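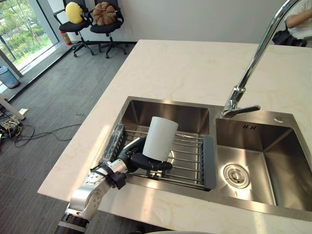 Wistbridge, 16 August 2018

Wistbridge has published its care routine for the Gendis hand, the black gripper fitted to its kitchen-task arm. The plastic film on the fingers is changed after every 300 cycles — sooner if it splits. The wrist strap is checked at the same time, and the cable under it must keep a little slack.

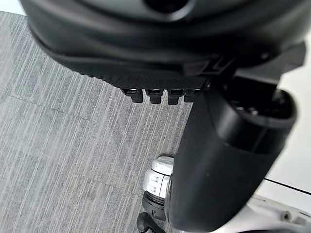 Grip pads are wiped with a damp cloth and left to dry before power goes back on. "Most of our faults were loose cables," said Carola Oltmanns, who looks after the cell. A printed copy of the routine can be ordered from November.

Shares 100 | Comments 2

Lộc Ông: Does the film need to come off to clean the pads?

Costel Hodoroagă: Same schedule for the older hand?

We use cookies. Accept | Settings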